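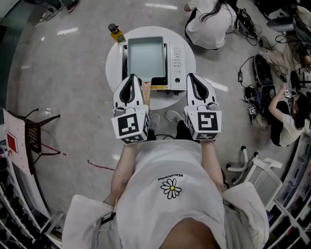

3.2 Setting and rubric

Figure 2. Skills station, round table, two hand-held grippers.

The assessment ran in the third-year dispensing course at Tetel College of Pharmacy. Seven stations per student, eight minutes each. Marks went straight into Tokik, the college's online gradebook – paper copies kept as backup only. One rubric for all stations, scored 0 to 3, same wording in every room.

Older rubric (Osero) was dropped. Too many items, and examiners tended to skip the communication part when time ran short. The new form keeps counselling and labelling as separate lines, so a student who labels well but explains badly still shows up in the data.

3.3 Data

We had 2,363 scored items after cleaning. Items with no examiner code were removed, as were scores entered after the March cut-off. Rashidi campus used the same form but started a term later, so it is analysed seperately in Section 5.

Examiners got one training session, with recorded counselling examples to mark and discuss. Not everyone came to the whole session. We did not record who left early – a gap, and we come back to it under limitations.

3.4 Analysis

Scores were grouped by station, then by examiner. Agreement was checked only where two examiners marked the same student. Missing scores were left missing, not filled in. Free-text comments were read by both authors and sorted into themes, disagreements settled by talking it through. Students recieved their own station scores plus the comments, but not the class averages.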